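Dandow Main Street Meals - progress report, September
3 min read

To the Juntunen Fund, from Jouko Savolainen, project coordinator

This has been our best stretch yet, and I'm really pleased to be writing it up. When you agreed to back us, three of the cafés on the main street had cut back to weekend trade and the bakery was talking about closing. All four are now open through the week, and eight local kitchens are signed up to the shared takeaway service.

Across the period those kitchens sent out 1,922 meals. Of these, 1,192 were ordered by phone and the rest came from walk-ins at the pickup window on Flurkex Lane. We had expected the phone line to fade once people got used to the window, but our older customers love it - they like to hear what the soup is before they commit.

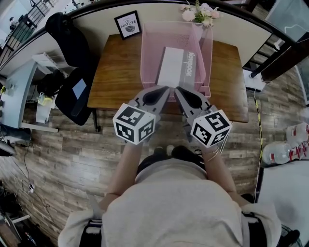 The shared menu took a lot of haggling. Each kitchen wanted its own favourites on it, and the first draft ran to four pages (the noodle bar alone had a page and a half!). It now fits on one sheet, with the specials changing every Tuesday. The curry house and the bakery have teamed up on a lamb pie that sells out most weeks, and I can't recommend it highly enough.

Staffing is going well too. The grant has paid for 11 casual shifts a week at the window and on deliveries, and two of the younger staff have since picked up regular hours in the kitchens. Driving is the weak spot. We have one van and it's often late getting out to Etine, where the hill road slows everything down. A second insulated carrier has helped keep the food hot, but it doesn't make the trip any shorter.
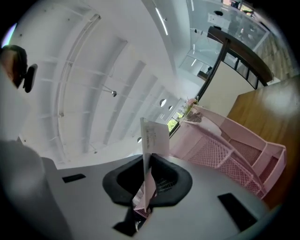
Our other cost problem is packaging. Cardboard tubs went up in price twice and the lids we were first supplied leaked, so we've changed to a heavier tub and are buying in bulk with the kitchens. We're also writing up a tag for every bag, with the dish, the kitchen and any allergens on it. A small white card like the one standing up there would do the job nicely, only ours will need bigger print than that! The bakery has offered to pay for the first batch.

Spending is within budget on wages and rent, and a little over on packaging. We'd like to move the unspent signage money across to cover it, if you're happy with that. Next up are the winter menu, a second phone for the Friday rush and a proper talk with the Etine hall about using their kitchen as a drop-off point.

Contact us | © Dandow Main Street Meals | Back to top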